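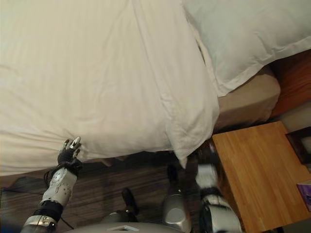 **Ticket 635 — Smart thermostat in guest bedroom drops offline overnight**

Opened: October 29, 2021
Product: Rukix wall thermostat, single zone
Hub: Clurico bridge, wired to router
Site: Lundenia guest apartments, unit 8
Status: Resolved, monitoring

**Reported problem**

Thermostat in the bedroom loses its connection to the hub most nights and comes back on its own before breakfast. While offline it holds the last setpoint and ignores the night schedule. Guests report the room being too warm to sleep in under the winter bedding. The living room thermostat, same model and same firmware, is not affected.

**Environment**

- Firmware 1.41 on both thermostats, bridge on current release
- Bridge sits on the hall shelf next to the router
- Bedroom unit is on the inside wall, one closed door between it and the bridge
- Power from the boiler control wiring, no batteries

**Log**

*Entry 1.* Pulled the bridge log for the past week. Bedroom unit shows 141 failed check-ins, nearly all between 11 p.m. and 5 a.m. Living room unit shows none. Signal strength in the daytime is low but usable.

*Entry 2.* Restarted the bridge and re-paired the bedroom unit. Dropped again the same night. Re-pairing cleared the schedule, so it had to be entered a second time. Export it first if you have to do this.

*Entry 3.* Swapped the two thermostats. The fault stayed with the bedroom location, so the hardware is fine. Left them swapped and renamed them in the app.

*Entry 4.* Checked supply voltage at the bedroom wall plate with the boiler on and off. Within range both times. Tightened the common wire anyway — it was a quarter turn loose. No change overnight.

*Entry 5.* Looked at what else runs at night. The router has a scheduled channel scan at 11 p.m. and had been moving its 2.4 GHz network onto a channel that overlaps the bridge. It moved back during the morning scan at 5 a.m. The living room unit is close enough to the bridge to ride through it.

*Entry 6.* Turned off automatic channel selection on the router and fixed it on channel 1. Moved the bridge to the far end of the shelf, away from the router antennas. Signal at the bedroom unit improved by 8 dB with the door closed.

*Entry 7.* Two nights with no failed check-ins. Night setback ran on time and room temperature followed the schedule.

**Cause**

Radio overlap between the router and the bridge after the nightly channel scan, made worse by the two devices standing side by side.

**Fix**

1. Router 2.4 GHz channel set by hand, automatic scan off.
2. Bridge moved away from the router.
3. Offline alert delay in the app changed from the default to 30 minutes.

**Open items**

- The Yang router in unit 8 turns automatic channel selection back on after a factory reset. Added to the unit sheet.
- Other units have the same layout and have not been checked. Separate ticket to follow.
- Review the bridge log again in December, then close.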